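The Paper Cup Has a Room of Its Own

Every office I've worked in had a coffee corner, and every coffee corner had a person who didn't ask for it. At Brunden, a design supply firm with 14 desks and one good window, that person is Saeed Moradi. His contract says accounts. His mornings say cups.

The cups arrive in sleeves, in whatever prints the supplier has too many of, and they go into a cardboard holder on the counter under the glass. Then the rubbish gets sorted out, and only then does anyone get paid.
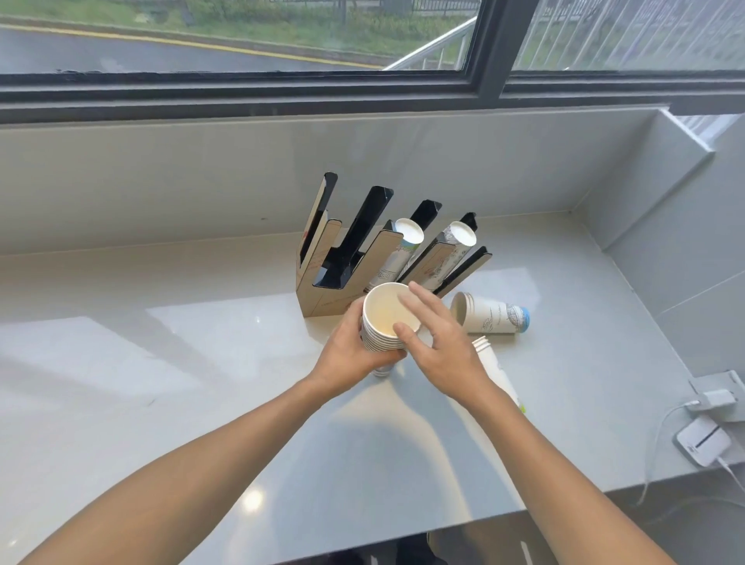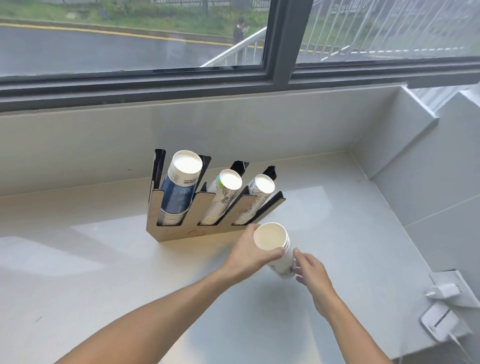
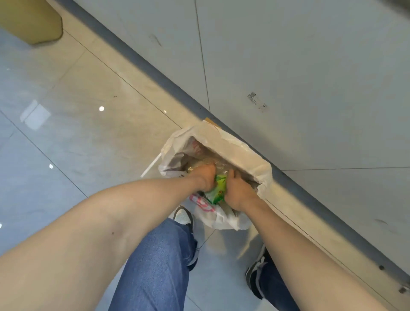 How many cups should an office keep out at once?

One day's worth, plus a few for visitors. At Brunden that comes to a stack per slot, and the rest stay in the cupboard in their sleeves. Cups left standing by a window for a week gather dust, and people pull two at a time from a tall stack and put the second one down somewhere forever.

Moradi arrived at this figure through bitterness. In February he ordered 650 cups from Ahmadpour, on the theory that it would see the office into summer. It saw the office into March. He now orders 100 at a time and keeps the key to the cupboard, a small power he wears lightly, or says he does.

His colleague Bijan Fallahi favors mugs. Fallahi brought in 11 of them last year, all from his own kitchen, and for a while the place felt civilized. Then the sink filled up. There was an email about the sink, and a reply to the email, and by the end of the month the mugs had gone home in a box.

So paper won. The holder leans its cups back toward the window, and people have grown oddly loyal to certain prints. Fallahi will dig past a perfectly good cup to get at one with a drawing on it. Moradi takes whatever is nearest, drinks half his coffee, and goes back to the invoices - late, usually, and with the cupboard key in his shirt pocket.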